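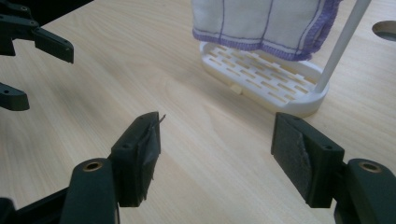 Photo: Pidix

Search this site
Enter keywords
Go

The list went up on the clubhouse door at six in the evening, and Normunds Sakalauskas read it from the parking lot, through the windshield, with the engine running. He could not make out the names at that distance. He could see that one of them was set apart at the top, which meant the manager had picked a captain.

He turned off the engine and went over.

Malachy Quinlan. Then a gap, then the rest of them in alphabetical order. Sakalauskas was near the bottom, where he always was.

He had played for Istidwood for 7 seasons and had worn the armband for the last four of them. Quinlan had been there since May. He was twenty-two and he was a good left back, and he had once missed a team bus because he was asleep in it. The driver had taken it to be washed with him inside.

Hanrahan was in the equipment room, folding bibs. He had managed the club for so long that he still did this himself.

"You saw it," Hanrahan said.

"I saw it."

"Your knee's no good for ninety minutes. I need a captain who's on the field at the end."

"You could have called me."

Hanrahan put a bib on the pile. "I dialed it twice," he said. "I didn't like either speech."

Normunds picked up a bib and folded it, and then another. They worked through most of the bag. When he left he took the armband out of his coat pocket and put it on top of the pile. It had been through the wash so often that the elastic had gone, and for two years he had kept it up with tape.

The cup game was away at Pludumau, five hours on the road. The ground there held 4,000 and the man on the gate said they had let in 1,000, most of them on the side with the roof. It rained from the start. Normunds sat on the bench with a blanket over his legs and watched Quinlan at the coin toss, shaking hands with the referee and then, by mistake, shaking hands with him again.

Pludumau scored early from a corner. Istidwood got one back before the half, a poor shot that hit a defender on the hip.

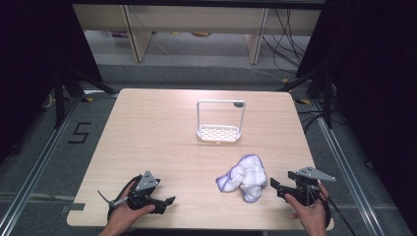
Did the captain have to take the penalty?
At Istidwood the captain chose who took it, and most captains had chosen themselves.

It came with eight minutes left, a plain trip, no argument from anyone. Normunds had been on the field for a quarter of an hour by then. Quinlan picked up the ball and stood holding it against his stomach. The new armband was too big for him and had slid down to his wrist.

"You want it?" he said.

"Do you?"

Quinlan looked at the goal. "I've taken 50 of these in practice," he said. "I missed a lot."

"I've missed a lot in games."

"So you take it."

"You're asking me or telling me?"

Quinlan pushed the armband back up over his elbow. "Telling," he said, and handed him the ball.

Normunds set it down on the spot, where the grass had worn away to mud. He took four steps back – he used to take six – and waited for the whistle. Behind him he could hear Quinlan shouting at the others to get back to the edge of the box and stay awake, using the exact words Normunds had used on him all summer.

The whistle went. He started his run.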